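January 30, 2022
By the Linton Sewing Group

Our first outing of the year was to the open day at Masilela, the fabric mill and shop on the edge of town. Thirteen of us had asked for places and all of us got in. Entry was free, and parking cost 80p for the afternoon.

The tour starts in the weaving shed. Only one line was running, which meant we could hear the guide. The mill makes upholstery cloth for the most part and sends it out on rolls of 157 metres. Dyeing is done elsewhere, at Astano, so we saw the yarn arrive already coloured. The finishing room was very warm and we did not stay long.

After tea we went to the sample room, where visitors may handle the cloth and ask for cuttings. Prints are kept at one end and the heavy plains at the other.
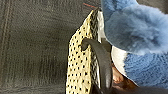 Black polka dots on pale yellow, with a dark grey textured fabric.

The shop was busy. Remnants were sold by weight and most of the good linens had gone by three o'clock. Several of us bought curtain lining, and the group put in a joint order for wadding. Cards are accepted, but the reader was slow.

The mill shop opens on Saturdays until July. The next tour takes 30 people and booking is through the shop. Wear flat shoes, as the stairs to the sample room are steep.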